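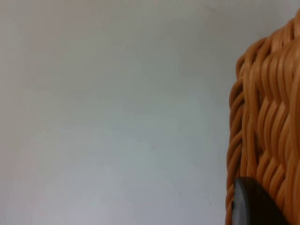

Monday, comment import for the Mansilla blog, second attempt. The old host's export file loads without errors now that the stray control characters are stripped. All 53 posts are present on the staging copy with their original slugs and publish dates. Theme is Plodville with the default sidebar removed. Link color is still the stock one, an orange-tan close to a caramel-colored woven basket against a pale wall, and it reads acceptably on the off-white page background at body size. In the smaller comment text it is weak. Will darken it one step after the import is settled, not before, so that only one thing changes at a time.

Export contains 212 comments. Staging shows all 212 in the database, but 16 of them do not display under their posts. Checked the obvious first: none are flagged as spam, none are pending, none are in the trash. All of them are replies. Top-level comments display correctly on every post opened so far.

Looked at the raw rows. Each missing reply has a parent ID that points at nothing. The importer assigns new IDs as it goes and rewrites the parent field by looking up the old ID in a table it builds during the same pass. If the reply comes earlier in the file than the comment it answers, the lookup fails and the old number stays in place. The export is sorted by last-edited time, so any parent that was edited after its reply lands in the wrong order. Confirmed by hand on the anniversary post, where the author fixed a typo in her own comment a few days after a reader had answered it.

Options:
Sort the export by creation time and import again from scratch.
Leave the import as is and patch the parent IDs directly.
Ask Khôi for the two-pass version of the importer that was used on the Fliltstead blog.

Trying the first. Needs a clean staging database, so a snapshot was taken first and labeled "before sort."

Sorted by creation time, wiped comments, ran it again. Orphans gone. Threading on the anniversary post matches the saved copy of the old page, including the long exchange at the bottom. Timestamps are off by a constant offset on every comment, which is the time zone setting and unrelated. Set staging to the blog's zone and they line up.

Redirects next. Old comment permalinks have the comment ID in the fragment, and the IDs have changed. The server never sees the fragment, so no redirect rule can handle it. A link to an old comment returns a 200 and loads the right post, but the reader is left at the top of the page. A status checker will report this as fine. Note for the checklist: do not sign off comment links on status code alone.

Could keep the old IDs as extra anchors in the comment template. One line in the theme, plus a stored copy of the old ID, which the importer already writes to comment meta. Tested on one post and the browser jumps to the correct comment.
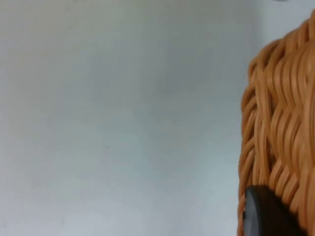
Rochelle Tautahi wrote back on the draft of this entry that she would put the extra anchors in a small plugin and keep them out of the theme, as the Mansilla author has changed themes every January and would lose them the next time. She also asked whether the old IDs could collide with new ones, since both would end up as anchors on the same page.

Both points stand. Moved the code to a plugin. On collisions: old anchors now get output only when the same number is not in use by a new comment on that post. Ran a comparison across the whole set and found no overlap at present, because the new IDs start well above the old range. The guard stays in anyway.

Avatars not touched. Several commenters on the old host had local ones and these are not in the export. Fermín has asked the old host for them. If nothing comes, those commenters fall back to the generic icon.

Still open:
View counts. The export has none. Catalina to ask the author whether she wants the old total shown as static text.
Email subscriptions to comment threads, not imported, decision needed.
Link color in comments.
Delete the "before sort" snapshot after the Resau import, which uses the same export format and will need the same sort.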